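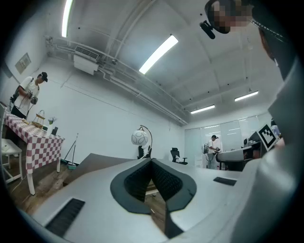

White, gray and black, with a strip of floor below.

Notes on Repainting the House on Drurkance Street

The interior of the house was last painted by the previous owners, and no record of the colors was passed on at the time of sale. Over the years small repairs were made with whatever white paint was at hand. By last winter the front hall contained several different whites, all of them visible in the afternoon. It was decided in the spring that the hall, the stairwell and the back bedroom would be repainted in full.

This entry records the choices made, for the benefit of readers who wrote in after the earlier post on the kitchen cabinets, and for my own reference when the work has to be done again.

Selection of color

Sample pots were purchased from Oprea, the paint and hardware store near the train station. The staff there recommend painting samples on large sheets of card and moving them from wall to wall. I followed this advice for 2 weeks. A gray that looked calm in the store turned distinctly purple in the stairwell, where the only window faces north. A second gray looked green beside the oak handrail and was set aside for the shed.

The color finally selected was Vuvero, a warm pale gray with a little yellow in it. In the morning it can be taken for white. After sunset, under the hall lamp, it is plainly gray. Members of the household were consulted and raised no objection, although one of them continues to refer to it as beige.

Preparation

Preparation took far longer than painting. The walls were washed with sugar soap, rinsed and left overnight. Nail holes were filled and sanded, and the long crack above the bedroom door was raked out and filled in two passes. An old water stain on the bedroom ceiling required a stain-blocking primer, and Plorumar was used there. It has a strong smell and the windows were kept open until the following day. The stain has not come back through so far.

The total spent on paint, primer and filler was 80 dollars more than I had planned. Most of the difference was the primer, which is sold only in the larger can. Brushes are not included in that figure. I already owned two good ones, and they were cleaned at the end of every session without exception.

The stairwell

The stairwell presented the main difficulty. The highest part of the wall cannot be reached safely from an ordinary stepladder, and the landing is too narrow for a platform. My neighbor Wenceslao Painemal kindly lent a folding ladder with adjustable legs and held the foot of it for most of a Saturday's worth of work spread over several evenings. He also pointed out that the upper edge should be cut in before the lower wall is rolled, as any drips can then be rolled out while they are wet. I had been doing the reverse.

The finish in the hall and stairwell is eggshell. Matte was considered, but the wall beside the coat hooks is touched constantly and has to withstand wiping. The bedroom is matte.

Outstanding items

The baseboards have received one coat and will need another before the cooler weather. The inside of the hall closet was left as it was. There is a quarter of a can of Vuvero remaining, labeled with the room and the month and stored on the basement shelf, away from the boiler.

Correspondence about the kitchen hinges has been received and will be answered in the next entry.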